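June, 9:40 am, room 413

Repacking the sample shelf before Darlene gets in. Old liners out of the bins, new ones in. Viderell bags are too big for the small bins, they bunch up at the rim and slide back down. Tried folding the top over twice – better, not great. 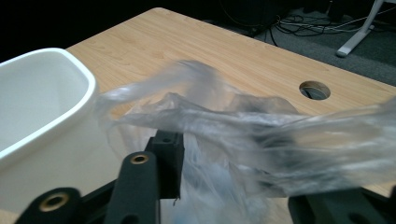

Asked Nam-gil if we still have the smaller Prolier ones. He thinks 2 rolls in the cabinet, will check after lunch. If not, order 600, that lasted us nearly a year last tme.

Bins still to do: 13. Labels go on the short side, not the lid!! Darlene wants the list by 3. Also need tape, and somone has the good scissors.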